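Posamon Kitchen Notes
@posamonkitchen
April 7, 2023

1/
ok floor thread. people keep asking how we keep the tiles decent at Posamon with everyone tramping through from the yard. short answer we sweep, a lot. long answer is this thread

2/
context: shared kitchen, open to the outside, terracotta tile floor. grout lines EAT crumbs. moved in last November and I have been fighting the grout ever since

3/
first thing, before any broom – walk it. look under stuff. look along the fridge. big scraps by hand, straight in the bag. do not sweep a whole wrapper across the room, it flips over and goes somewhere else and you chase it

4/
also look in the dark spots. doorway side is the worst for this, you go from bright yard to nothing and your eyes need a sec. I've stepped on so many bottle caps over there 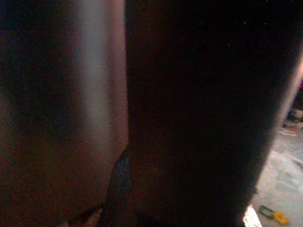

5/
buckets. everything for the floor travels in or next to a bucket. bag over the rim, brush, pan, done. I used to leave the pan on a hook and the brush on a shelf and spent half my life walking between the 2

6/
bag goes over the rim BEFORE you start. tuck some inside, let the rest hang. a bag you have to open with dusty hands is a bag you will swear at

7/
someone asked about the bucket spot. by the base of the tiled pillar, the red and white one. it's out of the walking line and you can reach it from the fridge end or the yard end. yes the pillar tiles are lovely, no I don't know where they came from, they were here already. if you find a match tell me, I've got a chipped bit to fix 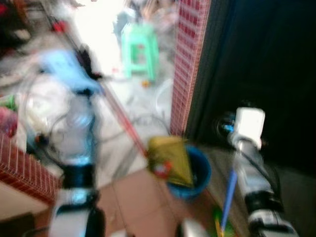

8/
long handle vs short handle. I like long for the open floor, yard edge, around the pillar. pull everything toward the kitchen and stop. don't try and get it in the pan with the long one, you'll just push it underneith

9/
then swap. hand brush + flat pan for the last bit. short strokes, follow the grout line not across it. crumbs sit down in the gap and if you go across you just hop over them

10/
pan flat on the floor. FLAT. lip down. if the lip is up even a tiny bit you get that line of dust that never goes in. move the pan back, sweep again, move it back. everyone knows this and everyone still holds it tilted (me too when I'm rushing)

11/
order for our floor, copy if useful
yard edge
pillar
doorway
fridge
under the fridge lip with the brush corner
fridge always last, it's where I want the pile

12/
little bits by the fridge foot are my enemy. there's a gap between the steel and the wall where litter goes to live. get the brush in there on its side
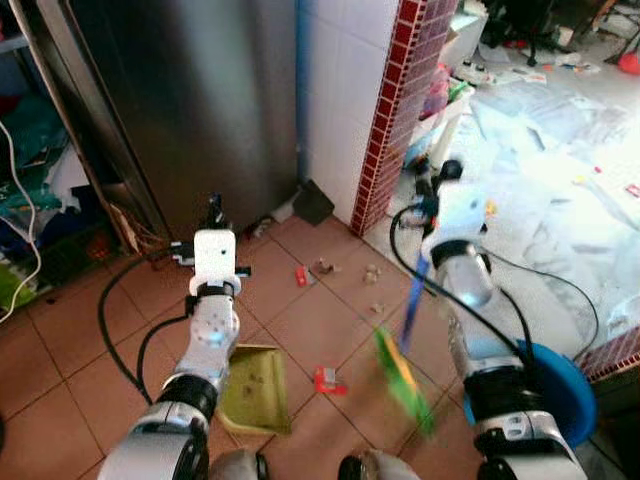
Fridge end, wrappers and crumbs still down. Olive pan, blue-handled brush.

13/
pan is filthy yes thank you, several of you are about to say it. it's a dustpan. gets a scrub when I do the buckets

14/
re cleaner: Fomemby, the plain one, a capful. only after sweeping. mop over crumbs and you make paste and the paste sets in the grout and then you're down there with a toothbrush. ask me how I know

15/
we sweep 4 times on a market day, otherwise twice. the Patrício kitchen down the road does 8 and their floor is nicer than mine, fine, whatever, they also have double the people

16/
bristles: go soft enough that they bend into the gap. the hard yard type is good for leaves and rubbish for crumbs. bought a hard one from Watetti first, lives outside now

17/
last bit – caps. bottle caps don't sweep, they skate. pick them up. same for anything stiff and flat. then brush. I will keep saying it

18/
hit 2,000 followers while typing this which is mad for an account thats mostly floors. hi. next thread is drains, or the pantry shelves if I can face them. reply with which

19/
oh and someone asked re the brush colors, green and yellow bristles, blue handle, no idea on the brand. label's long gone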